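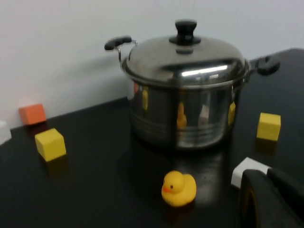

A modern lidded pot in stainless steel, with black handles.

The **Kaltus supper** is a story told about the ruling family of Kaltus, a former principality. In its usual form, the heir to the title cooked a meal with his own hands for the woman he hoped to marry, was found in the kitchen by his father, and was told at the table to end the romance or announce it by morning. He announced it. The tale appears in most popular accounts of the family and is often given as the start of the marriage between Prince Aurel and Ottilie Pivum. No record made at the time mentions it.

## The story

The best-known version is set on a Saturday in July, at the family's summer house. Aurel is said to have sent the kitchen staff away at 4 o'clock and to have made a mutton stew from a recipe learned during his army service. Ottilie, the daughter of a timber merchant, arrived to find him in an apron. His father, the ruling prince, came home early from a shoot, followed the smell downstairs and sat down to eat with them. He is supposed to have asked for a second plate before giving his order.

Details vary a good deal. The stew is sometimes a soup and in one telling a fish. The father's words are quoted in at least five forms, which share a general meaning and hardly a single phrase. Some versions have the princess mother present, although her own diary puts her at a spa for the whole of that month.

## Sources

The earliest known account is in *At Home in Kaltus*, a memoir by the family's former press secretary, Ostapchuk, written long after the wedding. Ostapchuk did not claim to have been in the house. The book says only that the story "was known to everyone", and gives no name for the person who told it. The same chapter gets the order of the couple's children wrong and moves the summer house to the opposite bank of the river.

A second account, in a magazine interview with an elderly footman, is often treated as independent support. It follows Ostapchuk closely, down to an odd remark about the salt, and the footman had been given a copy of the memoir before he spoke. Wage books show that he joined the household after the couple were already married.

Ottilie's letters are the fullest private source for the courtship. Over 3000 survive in the Dredbridge collection, counting notes and cards, and a good number come from the months before the engagement. She writes often about food, mostly to complain of it. She describes two visits to the summer house and names the people at dinner on both occasions. Aurel cooking is not mentioned. Nor is any order from his father, who is called "polite and rather deaf".

## Views of historians

Ingeborg Hubmann, who edited the Dredbridge letters, accepts that something may lie behind the story. She points to a line in which Ottilie thanks Aurel for "the dreadful supper" and suggests that a private joke grew into an anecdote as it passed through the household. The line is real, but it is undated, and the supper could have been anyone's. Hubmann has also argued that the ruling prince was worried about newspaper interest in the couple, for which there is better evidence, including a note to his lawyer.

Bence Orbán takes a harder view. In his study of the family's publicity he treats the supper as an invention of the press office, made up at a time when the household's spending was under attack and a prince who could make his own stew was a useful thing to have. He notes that a photograph of Aurel at a stove, often printed beside the story, was taken for a charity cookbook years afterwards. Orbán's case is neat, perhaps too neat – he has not found a paper in which the press office discusses the story, and his dating of the first rumours rests on one undated cutting.

Neither writer has explained why the ruling prince should have given his son a single night to decide. The engagement was made public nine weeks after the supposed date, and the legal papers on Ottilie's rank had been in preparation since the spring. If an ultimatum was delivered, the family's lawyers seem to have known of it in advance.

## The marriage question

Popular books commonly add that the match broke a house rule of 1303 against marrying commoners, and that the supper was the moment at which the rule was set aside. The document of that year deals with tolls on a bridge. A clause about the consent of the head of the family was added to the house law much later, and says nothing of commoners. At least one earlier prince of Kaltus had married the daughter of a brewer without trouble.

## Later use

The story was acted out in a television drama, where the stew became a roast and the father's order was given in the rain. A restaurant near the summer house serves a "prince's supper" from a recipe it describes as original, though no recipe is known from the family papers. The kitchen shown to visitors is in a wing built after Aurel's death. Guides there have been asked to use the words "according to tradition", and the printed leaflet still does not.

## See also

- Dredbridge collection
- House law of Kaltus
- Ottilie Pivum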